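Does the Prohibition on Interest Still Bind, and If So, Whom?

The usual way of disposing of the biblical laws on interest is to say that they addressed a subsistence economy and lapsed with it. I think this is too quick, and the people who say it would not accept the same reasoning applied to texts they care about more.

Three passages in the Torah do most of the work: Exodus 22:25, Leviticus 25:35-37 and Deuteronomy 23:19-20. The first two are framed around the poor neighbour. Exodus speaks of lending to "my people with thee that is poor"; Leviticus of a brother who has "waxen poor". Deuteronomy drops the reference to poverty and forbids interest on money, food or anything else lent to a brother, while permitting it on loans to a foreigner. Psalm 15 and Ezekiel 18 then treat abstention from interest as a mark of the righteous person, without discussing scope.

Costel Kelmendi argued in this journal last February that Deuteronomy should be read through the other two, so that "brother" carries an implied "poor brother". On his account a commercial loan between solvent parties was never in view. The argument has some force. A loan in an agrarian village was ordinarily sought after a failed harvest, and the adjacent laws on pledges (the cloak returned by nightfall, the millstone not to be taken at all) assume a debtor with very little. But harmonization runs in both directions. One could as easily say that Deuteronomy generalizes a rule which Exodus and Leviticus state for its most urgent case. Kelmendi gives no reason for preferring his direction over the other, and the permission regarding foreigners is awkward for him. If the foreigner is a travelling merchant, then commercial credit was in view after all, and the text chose to distinguish it by the identity of the borrower.
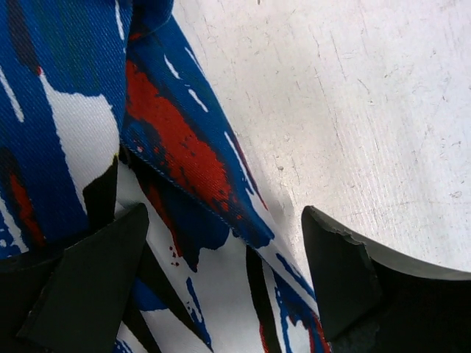

The etymological argument is weaker still. It is often noted that neshekh, one of the two Hebrew terms, is related to a verb meaning "to bite", and it is inferred that only a biting rate is condemned. Leviticus pairs the word with tarbit, which means simply increase. A law against bite and increase together is not obviously a law against excess. Theophilus Tetteh makes the same point in his reply to Kelmendi, and I have not seen it answered.

Calvin's position is more defensible than either, because he did not pretend the texts said less than they do. He held that the Mosaic provision was political, that it bound Israel as a polity, and that equity remained as its permanent content. Interest might be taken, though never from the needy and never where the lender's gain was the borrower's injury. Those who cite Calvin as the man who licensed banking tend to leave out the conditions.

Apply the conditions and the modern case becomes uncomfortable. Consider a short-term loan with a principal of $340 and a total repayment of $366, due on the next payday. The charge looks modest. Annualized, it would trouble most congregations, and the borrower is very nearly the person Exodus describes. A mortgage taken by two salaried professionals is a different transaction and I would not put it under the same judgment.

My own view is that the prohibition survives as a rule about lending to those in need, and that it survives there at full strength. Reading it as "charge a fair rate" concedes the point at issue. Leviticus 25 does not ask for a fair rate from the brother whose hand has failed. It asks for none.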